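Skuddale Residents' House – Shelving and Storage Meeting, October
Present: Sigita Urbonaitė (chair), Ilze Vaher (minutes), two members from Karnbridge wing. Apologies: Butkienė.

1. Previous minutes
Accepted with one correction. The depth of the washroom shelf is 300 mm, not 400 mm as recorded.

2. Shared shelf, contents
I. Vaher reported on the wooden shelf. Toiletries are to stay along the back panel and books are to lean together at the right. Tubes are to stand on their caps. Towels are to be folded flat and kept on the left. 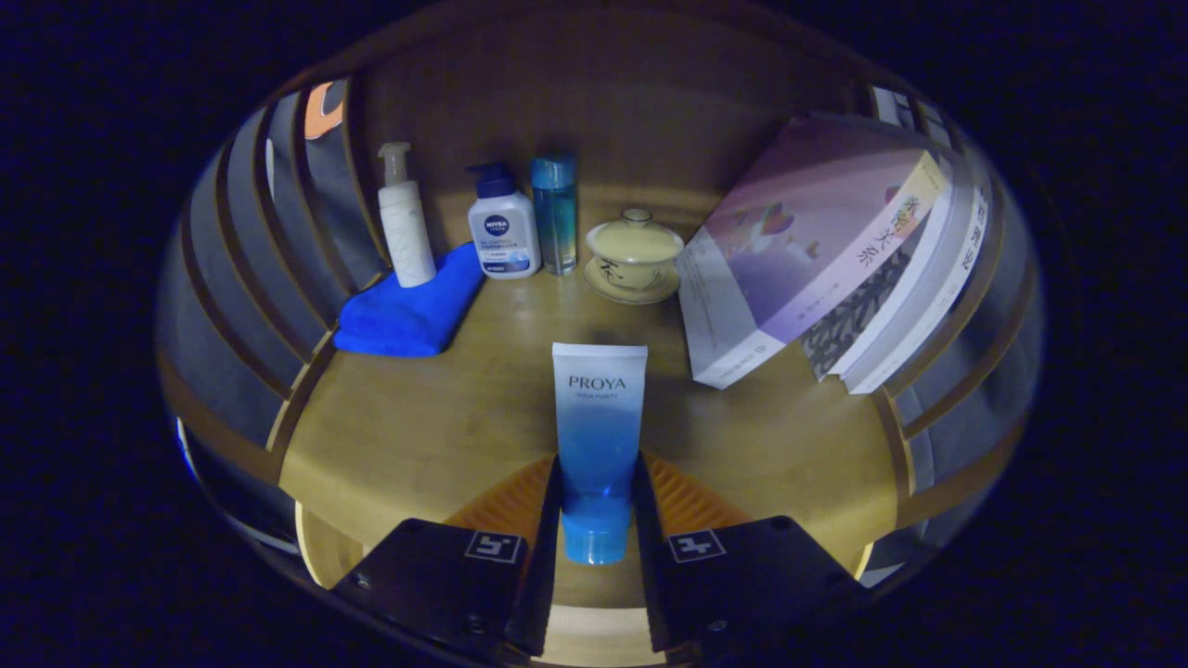
S. Urbonaitė asked whether pump bottles should stand on the towels. Agreed that they should stand on bare wood, as a full 700 ml refill bottle tips easily on cloth. The tea vessel was discussed. Karnbridge wing prefers to keep it with the toiletries; the chair prefers the kitchen. No decision – carried over.

3. Labels
Eleven name labels are left from the Fulldale order. One per owner, on the base of the bottle. Unlabeled items go in the hall box at the end of the month.

4. Cleaning
Shelf to be cleared and wiped every second week. Books to be removed first. No spray on the wood.

Actions
I. Vaher: labels, notice by the door.
S. Urbonaitė: ask Butkienė about the tea vessel.

Meeting closed 11:40.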